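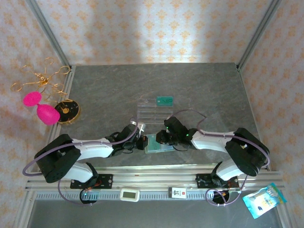 Trucos de taller para sacarle partido a un kit de dos brazos de sobremesa

Llevo todo el invierno trasteando con el kit doble de Makhubela y tenía ganas de contarlo, porque en la web hay mucho vídeo bonito y muy poco consejo práctico para quien lo monta en casa. Yo lo uso en el cuarto de costura y manualidades, para cosas pequeñas: sujetar tarjetas, acercar piezas, sostener varillas mientras pego. ¡Y me encanta! Van mis trucos por orden de montaje, con algún tropiezo propio incluido.

Antes de atornillar nada

El kit viene en dos cajas y pesa más de lo que uno imagina. Abrid primero la de los perfiles de aluminio y presentad el raíl delantero sobre la mesa sin apretar. Yo apreté a la primera y tuve que soltarlo entero para corregir una esquina (una tarde perdida y un nudillo pelado).

Las placas de los dos brazos van al mismo raíl. Marcad su sitio con cinta de pintor y probad a mano que las pinzas llegan a encontrarse en el centro. Si se quedan cortas, acercad las placas antes de dar el apriete final.

Cables con holgura

Un cable tirante acaba dando guerra. Dejad un bucle generoso en el hombro de cada brazo y llevad el resto por fuera, sujeto con velcro. Las bridas de plástico quedan más limpias, pero cada vez que queráis cambiar algo tocará cortarlas – y con este kit siempre se quiere cambiar algo.

El fondo y la superficie

Forrar las paredes con restos de papel pintado es barato y deja el rincón precioso. Dineo Mathebula, que lleva el taller de reparaciones de Keltbridge, me recomendó probar primero con un trozo pegado con cinta y mirar cómo cae la luz a distintas horas. Buen consejo: el primer papel que puse brillaba tanto que me cansaba la vista.

Para la mesa, algo liso y fácil de limpiar. Paso un paño de microfibra apenas húmedo al terminar y otro seco después. Nada de ceras, que las piezas patinan.

Piezas finas: varillas y alambres

Mi parte favorita, sin duda. Los dedos amarillos de rejilla sujetan una varilla blanca finísima de pie, con la punta al aire, y así queda a la vista por todos lados para pegar o pintar. Unos apuntes:

Coged la varilla por abajo y dejad libre solo el tramo que vayáis a trabajar. Cuanto más largo, más baila.

Cerrad despacio. Con los alambres blandos, empezad con la fuerza mínima y subid poco a poco.

Si la varilla está algo doblada, giradla hasta que la curva quede hacia el lado que menos moleste.

Limpiad las gomas negras con un bastoncillo cuando se llenen de pelusa.

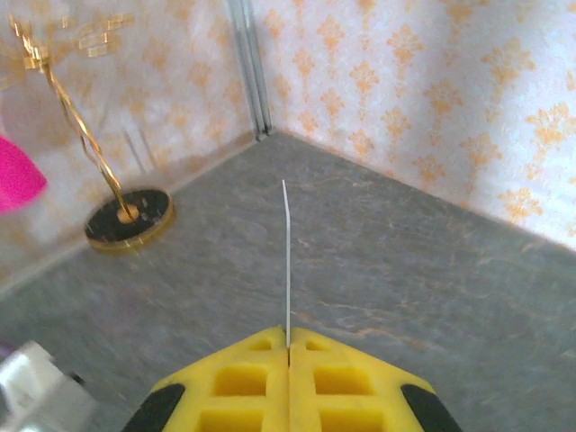

Lo que mejoraría

El manual, que son 16 páginas y despacha el calibrado en un párrafo. Yo acabé escribiendo a la tienda de Hutport y me mandaron una guía mucho más clara, así que pedidla desde el principio. También echo de menos un segundo juego de dedos en la caja; se compra aparte.

Por lo demás, estoy feliz con él. Mi próxima prueba será enhebrar cuentas, y si sale bien la llevaré en septiembre a la feria de Woremville.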